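Home | News | Workplace | Training | Contact

Automation on the Sorting Bench: What Has Changed for Our Staff

18 December 2019

In July, Granier introduced robot arms at the preparation benches in its Tavton facility. As training lead for the site, I have been asked by several colleagues to set out what the change has meant for the people who work there.

No position was removed. The 9 operators who formerly placed items by hand now divide each shift between setup, supervision and correction. An operator arranges the table, starts the task and records any grasp that has to be repeated. In the first full month the team logged 1,098 grasps, of which 285 were marked for review.

The work is lighter on the wrists and heavier on attention. Some operators welcomed this at once. Others told me that watching an arm is more tiring than doing the task themselves, and supervision periods have been shortened as a result. Tharindu Abeysekara now leads the review of marked grasps and has trained seven colleagues to do the same.

Pay grades for the new duties remain under discussion. Staff will receive the revised grade descriptions in writing before any of them takes effect.

Practice at the bench is carried out with toy food and kitchen items.

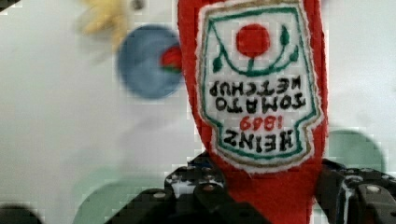
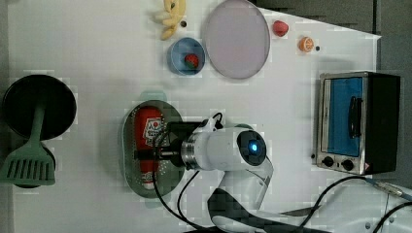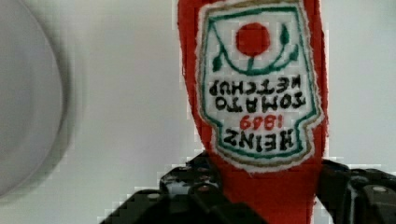
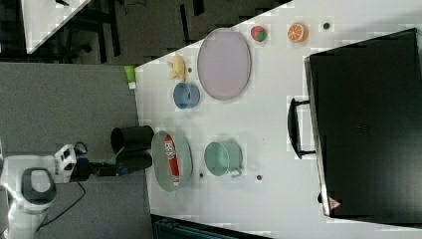 Bench practice at Tavton. The first and third pictures show the ketchup bottle in the gripper.

Share (7) | 2 Comments

Recent posts
Srour Joins the Tavton Training Program
Shift Handover: Revised Form
Notes From the Ekum Site Visit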